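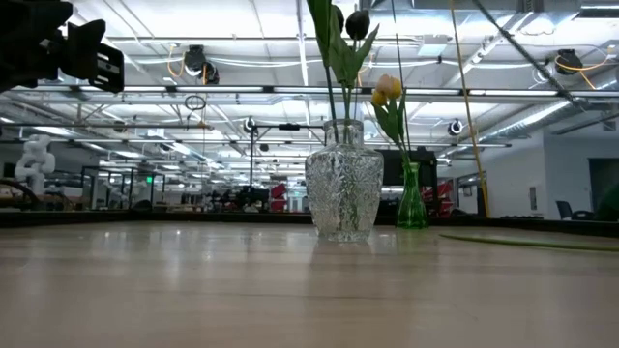 Turbidity meter

A turbidity meter, also called a turbidimeter, is an instrument that measures the cloudiness of a liquid caused by suspended particles. It sends a beam of light into the sample and measures either the light scattered by the particles or the loss of light along the beam. Instruments of the first type are called nephelometers. Turbidity meters are used in drinking water treatment, wastewater treatment, brewing, and the monitoring of rivers and reservoirs.

Turbidity is an optical property and is not a direct measure of the mass of suspended solids. Two samples with the same mass of solids per liter can give different readings if the particles differ in size, shape, color, or refractive index.

Principle of operation

Light that passes through a clear liquid continues in a straight line. Suspended particles redirect part of it. Particles much smaller than the wavelength scatter light almost equally forward and backward, while larger particles scatter mainly forward. The detector angle therefore affects the response of the instrument.

Most nephelometers place the detector at 90 degrees to the incident beam. At low turbidity, the signal at this angle rises in near proportion to the particle concentration. At high turbidity, light is scattered more than once and part of it is absorbed before it reaches the detector. The signal then levels off and can fall as turbidity continues to rise, so that one signal value may correspond to two turbidity values. Ratio instruments reduce this error by combining the 90-degree signal with signals from a transmitted light detector and, in some designs, a forward or back scatter detector.

Construction

A typical process instrument consists of a light source, a measuring cell or immersion probe, one or more photodetectors, and an evaluation unit. The light source is a tungsten filament lamp or an infrared light-emitting diode. Tungsten lamps respond well to small particles but drift as the filament ages. Infrared sources are more stable and are less affected by dissolved color in the sample.

The measuring cell is made of glass or a clear plastic. Scratches, fingerprints, and deposits on the optical surfaces add stray light and raise the reading. Flow-through cells are often fitted with a bubble trap upstream, as air bubbles scatter light in the same way as solid particles. Immersion probes may carry a wiper that cleans the window at set intervals.

The evaluation unit amplifies the detector signal, corrects it for changes in lamp output, and converts it to turbidity units. Modulating the light source allows the unit to separate the measuring signal from daylight.

Units

Results are given in nephelometric turbidity units (NTU) for white light instruments and in formazin nephelometric units (FNU) for infrared instruments. Both scales are based on formazin, a polymer suspension prepared from hydrazine sulfate and hexamethylenetetramine. The two scales agree on formazin standards but may differ on natural samples.

Calibration

Primary calibration uses formazin diluted with filtered, low-turbidity water. Diluted suspensions settle and lose stability, and the weakest are prepared shortly before use. Stabilized suspensions and polymer bead standards are also available. Bead standards are generally specific to an instrument model. Solid reference blocks can be used to check for drift but do not replace a liquid calibration.

Example installation

The Hilness waterworks operates 4 filter lines, each with a flow-through nephelometer on the outlet. The instruments are of the Dranutis type, with an infrared source and a 90-degree detector. Readings are passed to an evaluation unit at the Atelside control room, where an alarm is raised if a limit is exceeded in 3 consecutive readings. The cells are cleaned and checked against a solid reference every 6 weeks. A separate Barua ratio instrument on the raw water inlet covers the higher range and recorded a peak of 1,624 NTU during a spring flood in April.

Sources of error

Bubbles, window fouling, and stray light usually cause high readings. Dissolved color and strongly absorbing particles, such as activated carbon, cause low readings. Condensation on the outside of a cold sample cell also disturbs the beam, and some instruments use dry purge air or a heated housing to prevent it.

See also

Nephelometry
Suspended solids
Light scattering
Secchi disk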